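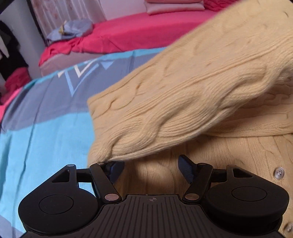

Taller compartido Prerneck
Acta de la reunión del grupo de la pinza
Agosto de 2024

Asisten: Máté Fodor (coordina), Irene, Gorka, Sole, Paco B. y Nuria, que toma el acta.
Excusa su ausencia: Julián.

1. Acta anterior

Se aprueba el acta de julio con una corrección de Gorka: los pasadores de repuesto se pidieron a Ritier, y en el acta ponía Stotach. Stotach es el proveedor del filamento.

2. Estado de la pinza de mano

Máté resume el mes. La pinza está montada entera en negro, con los cuatro pasadores plateados puestos y las almohadillas azul oscuro, de textura parecida a una malla, en los dedos. El mecanismo abre y cierra sin rozar la carcasa. Queda algo de juego en el brazo izquierdo, que se nota al cerrar despacio. Gorka cree que es el taladro del brazo, que salió un poco ovalado en la impresión, y propone repasarlo con escariador antes de volver a imprimir. Se acepta.

Paco pregunta si se puede aligerar el cuerpo. Pesa 205 gramos sin el cable y a la media hora se cansa la muñeca. Máté contesta que los huecos triangulares de los brazos ya se hicieron por eso y que en la placa queda poco que quitar sin perder rigidez. Se probará a bajar el relleno de las dos carcasas laterales, que no soportan carga. Irene se ocupa del archivo.

Sobre la marca circular de la placa, Sole pide que no se pinte ni se lije. En la versión anterior se le dio imprimación por encima y hubo que repetir la pieza.

3. Pruebas con ropa

Se ha empezado con prendas de punto. Irene ha hecho en casa las pruebas con una chaqueta de ochos amarilla, extendida encima de la cama, para tener una superficie blanda debajo. El ejercicio consiste en coger la manga por el puño, llevarla hacia el centro de la prenda y soltarla. De 14 intentos, la manga quedó bien colocada en 9. En los demás, la almohadilla cogió solo la capa de arriba del puño y la manga se escurrió, o bien arrastró también el delantero.

Observaciones de Irene:

Los ochos en relieve ayudan a agarrar, pero la textura de la almohadilla se engancha en el hilo si se cierra con fuerza. Conviene entrar con los dedos abiertos del todo y cerrar a medio recorrido.
Los botones estorban cuando se entra por el lado de la tapeta. De momento se entra siempre por el otro.
Sobre la colcha, que hace arrugas, el dedo se lleva a veces también la tela de abajo. En el tablero del taller no pasaba.

Gorka opina que habría que poner una tabla debajo y quitarse ese problema. Irene no está de acuerdo: la ropa se dobla muchas veces encima de la cama y el brazo que se monte después tendrá que arreglarse con eso. Tras un rato de discusión se acuerda hacer las dos series, con tabla y sin ella, y anotarlas por separado en la hoja común.

4. Almohadillas

Las actuales son de la segunda tanda. Sole trae una muestra de un material más blando que le ha dado Tomaszewski, sin coste. Se cortará un par y se comparará con el actual usando la misma chaqueta y el mismo puño. Si dentro de un mes no hay diferencia clara, se sigue con lo que hay.

Paco recuerda que el adhesivo no debe quedar a la vista por el canto, porque se pega a la lana.

5. Brazo fijo

Sigue sin motor de hombro. El pedido está hecho y Ritier da unas 7 semanas de plazo. Mientras tanto se trabaja solo con la versión de mano. Máté pide que cualquier cambio en la pinza respete los taladros de anclaje, para que sirva igual cuando llegue el brazo.

6. Uso del taller

La impresora grande se reserva en la hoja de la puerta. Se han encontrado dos impresiones paradas sin nombre. A partir de ahora, lo que no lleve nombre se retira al final del día.
Faltan llaves Allen pequeñas del cajón de la mesa de montaje. Quien las tenga, que las devuelva.

7. Tareas

Gorka: repasar con escariador el taladro del brazo izquierdo.
Irene: carcasas con menos relleno y segunda serie con la chaqueta, sin tabla.
Paco: serie con tabla.
Sole: cortar y pegar las almohadillas nuevas.
Máté: confirmar el plazo con Ritier y subir los archivos actualizados.
Nuria: preparar la hoja común con columnas para prenda, superficie, intento y resultado.

8. Ruegos y preguntas

Julián pregunta por correo si se va a probar con pantalones vaqueros. Se contesta que sí, después del punto y de las camisetas.
Paco pide que la próxima reunión empiece media hora más tarde. No hay objeciones.

Se levanta la sesión. La fecha de la siguiente se avisará por la lista de correo.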